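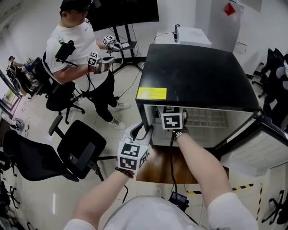 Care of the Small Refrigerator: Notes for Colleagues and Other Readers

Posted June 10, 2026

Readers of this blog will be aware that I have responsibility for shared equipment at Gotbridge, and that the equipment which generates the most correspondence is the smallest. The mini refrigerator with the black top has now been in service long enough to deserve a written procedure. What follows is my own account of how it is looked after, and it does not replace the notice on the staff pages.

Position and surroundings

The refrigerator stands beside the white unit with the ridged front, on the brown wooden board. It was moved to this position in May. The board should remain underneath it. When the floor is mopped, the water is to be kept away from the edge of the board, and the yellow-and-black tape on the floor should not be lifted in order to clean beneath it. A replacement roll costs little, but laying it straight took Yanling Lu the better part of a morning.

The desk and the office chairs are close by. Chairs should be pushed in before the refrigerator is opened, so that a person kneeling or bending at the front has sufficient room.

The top

The glossy black top shows every fingerprint. It should be wiped with a soft cloth, slightly damp, and then with a dry one. Scouring pads are not permitted. The yellow label near the front corner is to be left where it is; I would ask colleagues not to pick at it during telephone calls. Cups may not be stood on the top, with or without a saucer.

The compartment

Everything comes out on the last Friday of the month. Items bearing a name and a date are returned to the refrigerator afterwards. Items bearing neither are disposed of, and I regret that no appeal can be considered once the bag has gone down.

The gridded back panel requires more patience than the rest of the interior. A cloth passes over it without reaching the corners of the squares, and I have found an old toothbrush with a little bicarbonate of soda to be the most satisfactory method. The Stovari cleaning spray which we tried last year left a smell of artificial lemon that was still noticeable in the milk 3 days later - a view shared by everyone who took tea that week.

Contents

Milk, lunches and small drinks are welcome. Large boxes are not, and nor are catering trays. After the Khokhar visit we attempted to store an entire platter of sandwiches on its side, with results that I shall not set down here.

Outstanding matters

I have asked for a second shelf and am awaiting a price. Yanling Lu has proposed a sheet on which each person may record the date of the last wipe-down, and this will be trialled from next month. Colleagues with views on the sheet, or with a spare toothbrush, are invited to write to me in the usual way.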